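Play Grocery Kits: Progress Report to the Netmont Fund
Monday, March 24, 2025 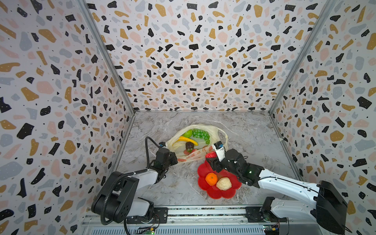
Do the kits need a real shopping bag, or would a bin do? A real bag, please. Unpacking a floppy bag is half the play, and a bin gives you none of that reaching and rummaging.

Okay, on to the report! Thanks again for being patient with me over the February one, which went out late and without the budget page (it's attached this time, I checked twice).

The big news is that the kit has settled down. Each one is now a thin plastic shopping bag, a bunch of toy produce and a red plate shaped like a flower. You'll remember that we started out with plain white plates, and they were fine, but the red ones get picked up first every single time, so Quyên Khúc and I stopped arguing and ordered more. The scalloped edge also keeps round things from rolling off quite so fast. The orange mandarin is the worst for that.

For the food, we're keeping the grapes, the banana and the mandarin in every kit. The grapes are everyone's favorite, all those shiny little green beads! The brown mushroom stays too, though I went back and forth on it. The cream-colored bumpy one is still up for debate. Quyên calls it a cauliflower, I call it a bun, and the packing list currently says "cauliflower/bun" because I had to send something to Zirnbridge before the order closed. If you have a strong opinion, I'm all ears.

Money: we've spent $1,486 so far, mostly on produce sets and plates, with a small chunk for shipping from Vumus. That leaves us a little under plan. I'd like to put the difference toward spare grapes and bananas, which wander off more than anything else in the kit, and I'll send a separate note asking for your okay before I buy any.

Kits: the goal for this round is 100. We have four classrooms signed up and two more thinking it over. Tuấn Triệu is handling the deliveries and has been wonderful about it, even when I gave him the wrong door code at the Trịnh building (sorry, Tuấn).

What's gone less well is the bags. They crinkle beautifully, and the kids love the noise, but the handles stretch once somebody swings a full one around, and a couple of teachers have asked for something tougher. They've also asked, quite reasonably, about having thin plastic bags around small children. For now the bags only come out at the table with a grown-up right there, and they go back on a high shelf afterward. I've asked for samples of a mesh bag and a cotton one. I'd love to keep something see-through, so you can spot the banana and go after it, and that's why I'm leaning toward the mesh.

The activity card has been rewritten as well. The old one had far too many words on it. The new one says to unpack the bag, put two things on the plate, tell someone what you picked, and pack it all up again. Teachers can stretch it from there (color sorting, taking orders, setting up a pretend store, whatever suits the group).

Next up for me: bag samples, the reprinted cards, and a visit to the two classrooms that haven't decided. I'll also get you the corrected receipts from Zirnbridge, as the first batch had the plates listed twice.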